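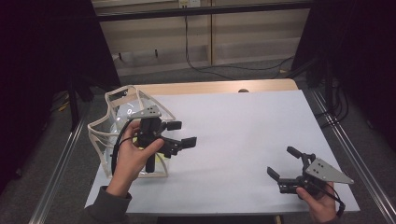 Notebook, bag bench - February

Started 8.40. Paper changed before anything else. The old sheet had a crease in it near the front left corner and the bags kept leaning towards it, which made the first part of yesterday's recordings less useful than they should be. New sheet cut long enough to cover most of the top, with the back edge of the table left bare. Please leave it like that, I use the bare strip to line things up.

Task today: clear bags with the folded rim, opened and set standing, one hand steadying while the other works. Both hands on grippers throughout, no bare fingers on the plastic. That is the rule from Gramden and it makes sense, as the arms on the Jonda cell won't have fingers either. If you find yourself wanting to put a gripper down and just sort it out by hand, stop the take, sort it out, and start a new one. Write down what you wanted to do, because that is usually the bit the cell can't do.

Notes on the work itself:

The rim matters more than I thought. When the fold is even all the way round, the bag holds a box shape and the right hand can come in from the side without knocking it. When one side of the fold is deeper than the other, the bag twists as soon as you let go. Nerys James says the packers at Jaltthorpe all know this and give the rim a quick run round with the thumb before they fill. None of us had written that down. It isn't in the work instruction, and it wasn't in the task sheet I was given. I have added it.

Left gripper on the bag side, right gripper free. I tried it the other way for a few takes and it was slower, but I am right-handed so that proves very little. Nerys is left-handed and will do a set tomorrow.

Cables. The left one wants to loop down beside the bag and will catch the side if you swing the wrist out. Keep the loop on your side of the bag if you can. The right one is fine as long as it trails past the hand and off the front. Don't tape either of them to the paper, it pulls the sheet up when you reach.

Squeeze: light. The pads grip the film better than skin does and it is easy to pull the fold out without noticing. I ruined four bags before I got the feel of it.

Count for the morning: 40 takes, of which I would keep 30. The rest were mostly fold problems, plus a couple where I had my elbow over the bag and the view from the head was no good. Keep your elbows low.

11.15, break, then a long talk with Nerys about the line. Writing it down while I remember it.

She has worked on hand packing at Jaltthorpe since before the Tazi labeller went in, and now does half her week here with us. Her account of the labeller is worth having. It did the job it was bought for. What changed was the work on either side of it. Before, the person labelling also looked at each bag and pulled the bad ones, and did it without being asked. Once the labeller was in, the bad bags went straight through to the box end, and the box end got the blame for a few weeks. In the end they moved one person to stand between the two and look. So the job came back, with less to do in it and more standing still. She said it is the least liked place on the line and people swap out of it when they can.

I asked what she expects from the Jonda cell. She thinks opening and standing the bags is a fair thing to hand over, it is hard on the thumbs and most of the older packers have had trouble with it. What she doesn't want is the cell setting the pace. At present the opener and the filler talk to each other, and if the filler gets behind, the opener slows down or helps. A cell that puts out a bag every so many seconds won't do that unless somebody makes it. I said there is a hold signal in the plan. She asked who presses it. I didn't know. Have sent the question to Gramden.

She also asked whether the people whose hands are in the recordings will be told what they are used for. I said yes, and that it is on the form. She had read the form and said it could be shorter. It could.

Afternoon.

Second set, same bags, but starting them further back on the paper. Reach is poorer and I was leaning on the front rail by the end. On the line the bag would never be that far away so I don't think we need many of these. Stopped early and went back to the middle.

Tried a version where the right gripper opens the mouth wider after the bag is standing. Works if you go in with the fingers nearly closed and then open them slowly. If you go in open, one finger ends up outside the rim. Kept both kinds, marked clearly in the log.

Right gripper was a bit stiff on closing after lunch. Wiped the pads and it improved, though I am not sure that was the cause. Keep an eye on it.

Total logged on this task since we started is now 101 kept takes. Enough to send a first batch over, and I would like them to look at it before we do a lot more in the same way.

To do:
Nerys to do a left-handed set, same position, same bags
Ask for bags with a badly folded rim on purpose, and record putting them right
Chase Gramden about the hold signal and who has it
Shorter form - Nerys has offered to mark it up
More paper, we are on the last of the roll

Packed up 4.30. Grippers on charge, cables coiled on the shelf.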